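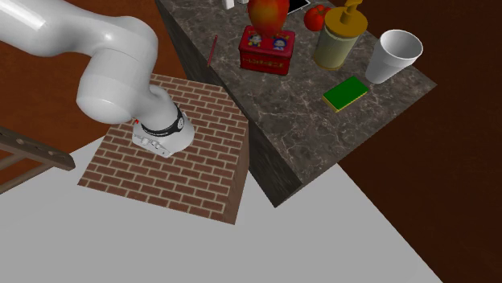
Sim view, arm over the brick block, marble counter behind.

Stulus workshop, arm build group
Minutes, December meeting, started 7:15 pm in the back room

Last minutes: read, ok. One fix, the power supply is on loan from Cerkar, not bought.

1. Sim
New scene up on the shared screen. Gripper comes down very close to the top of the block, nearly touching. Some want more gap before the first real run. Agreed: raise the start height in the script, then rerun. Counter has the small stuff on it now (tin with the fruit on top, sponge, pump bottle, tipped cup). Tomato stays for now. Question whether the fruit on the tin is too hard as a first pick. Probably. Start with the sponge.
Red stick near the left edge of the counter, could be a hard one for the gripper, leave till last.
Run so far is 571 tries in sim, log is on the shop drive. Someone please label the colums.

2. Real arm
Base plate drilled, two holes off, redo. Shoulder cable still rubs. Salian kit has a longer cable, try that before ordering anything. Emergency stop is wired but not mounted, has to be mounted before power goes on. No exceptions.

3. Table for the real setup
Marble is out, too heavy and costs too much. Plain shelf board with a printed stone pattern stuck on top. Long talk about glare, no decision. Test a scrap piece under the shop lights first.

4. Money
300 left in the parts jar after the bearings. Full build guess is about 2,000 if the wrist motor has to be replaced. Hold off on the motor till the cable is sorted.

5. Space
Fitness class next door complained about the compressor again. No compressor after 6. Sign to go on the switch.

6. Any other
- Safety glasses, buy more, the old ones are scratched
- Door code changes end of month
- 9 servo horns missing from the drawer, check your boxes at home please
- Somebody left the soldering iron on agian

To do before next time: start height, base plate, stop button mount, scrap piece test, sign.

Closed 8:50 pm. Next meeting January, same room.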